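작업실 한쪽 벽을 정리한 기록을 타래로 남긴다. 2026년 4월에 시작했고 아직 다 끝나지는 않았다. 보드, 커튼, 스티커, 글자 순서로 쓴다.

원래 이 자리에는 Bokano 선반이 있었다. 위 칸은 상자, 아래 칸은 안 쓰는 케이블. 상자를 꺼내려면 의자를 밟고 올라가야 해서 결국 아무것도 안 꺼냈다. 선반은 12월에 분해해서 현관 쪽으로 옮겼다.

선반을 빼고 나니 벽이 울렸다. 통화를 하면 상대방이 목욕탕에서 전화하냐고 물었다. 바닥이 나무라서 발소리도 그대로 올라온다. 러그를 깔아 봤는데 의자 바퀴가 자꾸 걸려서 이틀 만에 걷었다.

그래서 커튼을 달기로 했다. 얇은 암막 커튼은 소리에는 별 도움이 안 된다는 말을 듣고 속이 들어간 두꺼운 걸로 골랐다. 색은 검정. 회색도 있었는데 배송이 한참 늦었다.

레일은 Schwaiger 걸로 샀다. 설명서에는 나사 구멍 간격이 442mm라고 되어 있는데 우리 집 벽 속 각재 간격하고는 당연히 안 맞았다. 석고보드용 앵커를 따로 사 와서 박았다.

레일 달 때 제일 오래 걸린 건 수평이었다. 천장이 기울어 있어서 천장에서 재면 틀리고 바닥에서 재도 조금 틀렸다. 수평계만 믿고 달았더니 눈으로 볼 때는 오히려 비뚤어 보인다. 그냥 쓰기로 했다.

두꺼운 천은 링에 안 끼워진다. 집게로 물려서 거는 방식이 편했다. 처음에 산 집게는 입이 작아서 밤사이에 하나씩 빠졌고, 새벽에 툭 하는 소리에 두 번 깼다. 입이 넓은 걸로 전부 바꾸고 나서는 괜찮다.

집게 값이 생각보다 들었다. 한 봉지에 13개 들어 있는데 한 봉지로는 모자라고 두 봉지를 사면 남는다. 남은 건 부엌에서 과자 봉지 집는 데 쓴다.

커튼을 단 뒤로 통화 소리는 나아졌다. 울림이 없어진 건 아니고 줄었다. 창문 쪽은 아직 그대로라서 창문 보고 말하면 여전히 울린다. 창문 쪽은 여름 지나고 생각할 예정이다.

다음은 보드. 벽에 붙이는 화이트보드를 쓰려고 했는데 커튼을 달기로 하면서 벽에 붙일 자리가 없어졌다. 그래서 바닥에 세우는 키 큰 걸로 찾았다.

후보는 둘이었다. Iltbridge 것은 바퀴가 있고 무겁다. Skalik 것은 바퀴가 없고 가볍다. 바퀴 달린 걸 전에 써 봤는데 글씨를 쓸 때마다 뒤로 밀려서 싫었다. Skalik으로 했다.

색은 밝은 회색에 테두리가 진한 회색. 흰색보다 눈이 덜 피곤할 것 같아서 골랐는데 차이는 잘 모르겠다. 위쪽 모서리가 둥근 건 마음에 든다. 전에 쓰던 보드 모서리에 팔꿈치를 여러 번 찍었다.

포장은 과했다. 스티로폼 조각이 바닥에 다 붙어서 청소기를 세 번 돌렸다. 상자가 커서 분리수거장까지 들고 가기 힘들었다. 엘리베이터에 대각선으로 넣어야 겨우 들어간다. 같은 거 살 사람은 상자를 집에서 미리 잘라서 가져가는 걸 추천한다.

보드를 커튼 사이에 세웠다. 양쪽으로 검은 천이 있고 가운데가 밝아서 방에 들어오면 거기부터 보인다. 조명은 따로 안 달았다. 낮에는 창에서 들어오는 빛으로 충분하고 밤에는 천장등을 켠다.

처음 계획은 보드에 할 일을 적는 거였다. 일주일 정도 적었다. 그런데 할 일은 이미 휴대폰에 적고 있어서 같은 걸 두 번 쓰게 된다. 자연스럽게 안 쓰게 됐다.

비어 있으니까 스티커를 붙이기 시작했다. 몇 년 동안 여기저기서 받은 게 서랍에 쌓여 있었다. 노트북에 붙이기는 아깝고 버리기도 애매한 것들. 이번에 서랍을 통째로 비웠다.

서랍에서 나온 것 중에 접착이 살아 있는 것만 골랐다. 오래된 건 뒷종이를 떼면 풀이 종이 쪽에 다 남는다. 그런 건 풀을 발라서 살릴 수도 있는데 가장자리가 금방 일어나서 포기했다.

붙이기 전에 보드는 알코올로 한 번 닦았다. 마커로 쓴 자국이 남아 있으면 그 위에 붙인 스티커가 며칠 뒤에 들뜬다. 닦고 나서 십 분쯤 말리면 된다.

위치는 마스킹 테이프로 먼저 잡아 봤다. 줄을 맞추니까 게시판 같아서 일부러 간격을 다르게 했다. 큰 걸 먼저 붙이고 작은 걸 나중에 붙이는 게 편하다. 거꾸로 하면 큰 게 들어갈 자리가 안 나온다.

제일 마음에 드는 건 가운데 있는 흑백 석고상 느낌의 흉상. 그다음이 8번 당구공. 체크무늬 하트는 오른쪽 위에 붙였는데 처음 붙일 때 기포가 들어가서 떼었다 다시 붙였다. 10이라고 적힌 달력 스티커는 별 뜻은 없고 그림이 단순해서 골랐다.
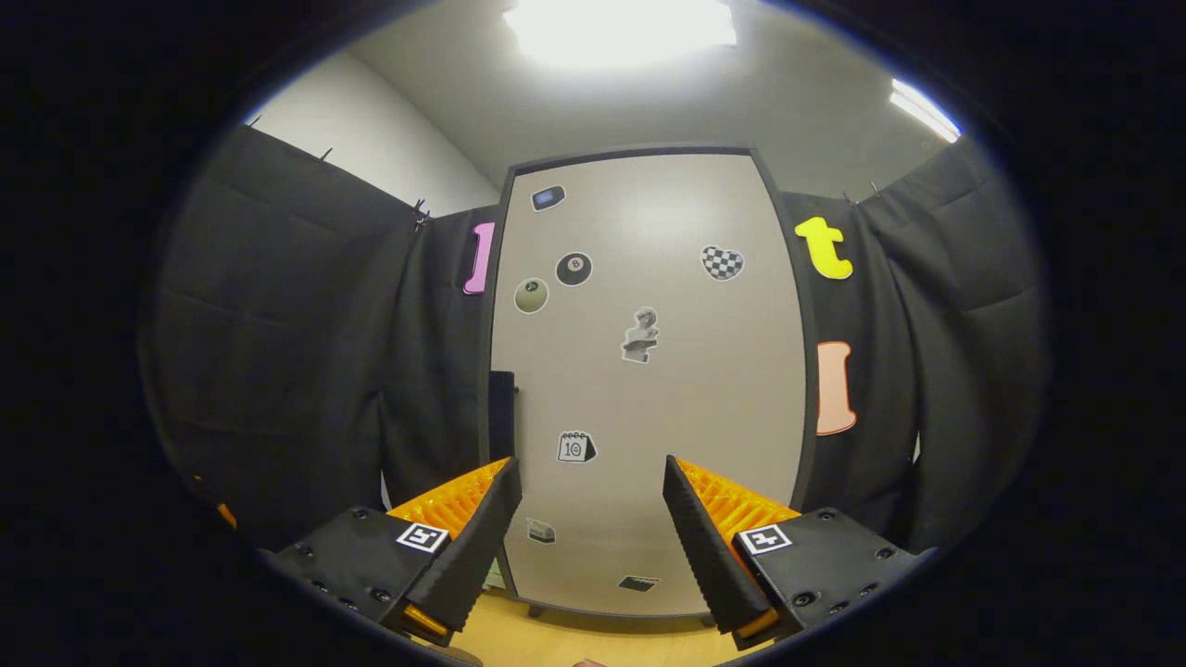

커튼에 붙인 글자는 나중에 생각난 거다. 검은 천이 양쪽으로 넓게 있으니까 답답해서 색이 있는 걸 좀 올리고 싶었다. 분홍색 l, 노란색 t, 살구색 l 같은 소문자들이다. 단어를 만든 건 아니다. 무슨 뜻이냐고 묻는 사람이 있어서 적어 둔다.

천에는 스티커용 풀이 잘 안 붙는다. 양면테이프도 해 봤는데 하루 지나면 떨어져 있었다. 의류용 양면테이프로 바꾸니까 버틴다. 핀으로 꽂으면 더 확실하겠지만 두꺼운 천에 구멍이 나는 게 싫어서 안 했다.

글자를 떼었다 붙였다 하면 천에 보풀이 생긴다. 검은색이라 먼지도 잘 보인다. 돌돌이로 위에서 아래로 한 번씩 밀어 주는데, 글자 근처는 손으로 누르고 밀어야 같이 안 딸려 나온다.

커튼 세탁은 아직 안 해 봤다. 라벨에는 손세탁이라고 되어 있는데 이 무게를 욕조에서 빨 자신이 없다. 세탁소에 물어보니 장당 가격을 따로 받는다고 해서 일단 먼지만 털고 있다.

스티커를 떼면 자국이 남냐는 질문도 있었다. 붙인 지 6주 된 걸 하나 떼어 봤는데 풀이 약간 남았고 알코올로 닦으니 지워졌다. 더 오래 두면 어떨지는 모르겠다. 드라이기로 살짝 데우고 떼면 덜 남는다는데 해 보지는 않았다.

보드가 안 넘어지냐는 질문에는, 지금까지는 안 넘어졌다고 답한다. 다만 손으로 세게 밀면 흔들리기는 한다. 아래에 미끄럼 방지 패드를 붙였더니 나무 바닥에서 덜 밀린다. 아이나 고양이가 있는 집이면 벽에 고정하는 쪽이 나을 것 같다.

비용은 대략만 적는다. 제일 많이 든 게 커튼이고 그다음이 보드, 레일. 앵커랑 집게, 테이프 같은 자잘한 것도 다 합치면 꽤 된다. 스티커는 대부분 받은 거라 돈이 안 들었고 글자는 문구점에서 샀다.

다시 한다면 레일부터 더 긴 걸로 살 것 같다. 지금은 커튼을 끝까지 밀어도 벽 모서리 쪽이 조금 남는다. 레일 연장 부품을 따로 판다는데 재고가 없어서 알림만 걸어 뒀다.

남은 일은 창문 쪽 커튼, 레일 연장, 그리고 현관으로 옮긴 선반 정리. 선반에는 벌써 상자가 다시 쌓이고 있다. 연장 부품 들어오면 달아 보고 이 타래에 이어서 쓴다.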